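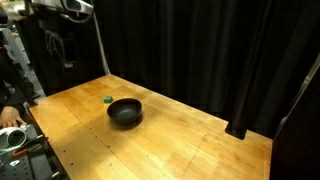
Posted by the author on October 10, 2025 | Filed under: workshop, surfaces | 2 comments

The tabletop has now gone through a second round of oil, and the questions I get about it are mostly about the holes, so I will deal with the holes first and the finish after.

The top is edge-joined planks, bought as a finished panel from Odason. Panels of this type are sold by thickness and by grade. The grade governs knots and filler. It does not govern color, and the color in mine moves from a deep honey-orange at the far left end to a pale yellow nearer the front. I considered staining the light boards to match and decided against it. Stain on pale boards shows every lap mark, and a mismatch caused by the wood is easier to live with than one caused by me.

The small holes follow the seam on the left part of the table. They are of different diameters because they were made at different times for different jobs. The two larger ones near the left edge belonged to a clamp plate that I removed in February. I have filled none of them. Filler takes oil differently from wood, and a dark hole with a clean rim is less noticeable than a beige dot. If a hole collects dust, a wooden toothpick clears it.

The seam itself is a separate matter. A thin dark line on a joined surface can be an open joint, a pencil line that got oiled over, or a shallow knife score. The test is a fingernail drawn across it at a right angle. Mine catches very slightly, so I treat it as a joint and keep standing water off it. The straight line on the right half does not catch at all.

For oil I used Fendier hard wax, two coats, with a light pass of fine abrasive between them. The can gives a coverage figure that I did not reach. My first coat used more than planned, most of it at the ends of the boards, where the grain drinks. Wipe off the excess early. Oil left to sit goes tacky and then has to be scrubbed back.

The black bowl is from Cuesta and is matte inside and out. I keep it on the table as a check on the finish as much as for use. A matte bowl has a foot that can mark a soft surface, and after a new coat I want to know whether the oil has cured hard enough to take it. The procedure is to set the bowl down, leave it overnight, lift it straight up and look along the surface at a low angle. A ring means the coat needs longer. Do not drag the bowl to find out.

The little green block behind it is there for scale and for the same test with a flat base. A flat base spreads the load differently from a round foot and shows up stickiness sooner.

The pale curved mark near the front edge is still there. Oil did not darken it and light sanding did not reach it. I will try a card scraper on that board before the next coat, working with the grain and stopping well short of the joint. The panel came from the Uto branch, which still lists the same grade, so a replacement is possible if the scraping goes badly.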